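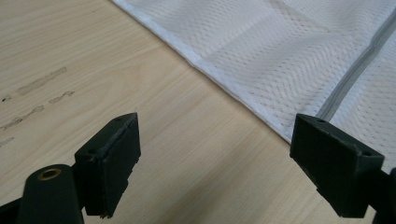

I finally got through the pile of sports shirts that had been sitting in the spare room since January. Most of it was mesh, which I used to dread folding. It slides around, it won't hold a crease, and by the time you get it to the drawer it has turned back into a heap.

I fold on the table now. I tried the bed for years and the doona just swallows everything. A flat timber top gives you something to press against, and you can see whether the hem is straight. Ours came from a second-hand place in Ranau for $152 and it's been the best folding surface in the house, even though it was bought for eating at.

The way I do it:

- Lay the shirt face down and pull the bottom hem square.
- Fold both sides in to the middle, sleeves back on themselves.
- Bring the hem up a third, then fold again to the collar.
- Press with a flat hand, don't drag. Mesh catches on rings and rough nails.

White ones get done first while my hands are clean. I keep them away from the coloured gear in the wash as well, on a cool cycle with no softener. Softener seems to leave a film on this sort of fabric and they get smelly faster. No ironing either. I put a shiny patch on one a few years back and it never came out.

Eight shirts went in the donation bag for the club in Eltodley. The rest fit in one drawer, standing up on their folded edges so you can see what's there without digging. I had been about to spend $300 on another set of drawers, so that can wait - probably for good.

Still to do is the box of socks and the towels from the beach bag. I also want to re-stitch a hem on one of the older shirts before it lets go completely. I have white polyester thread somewhere, but I think it went into the Kadlec tin with the buttons, and I haven't seen that tin since we moved the sewing machine.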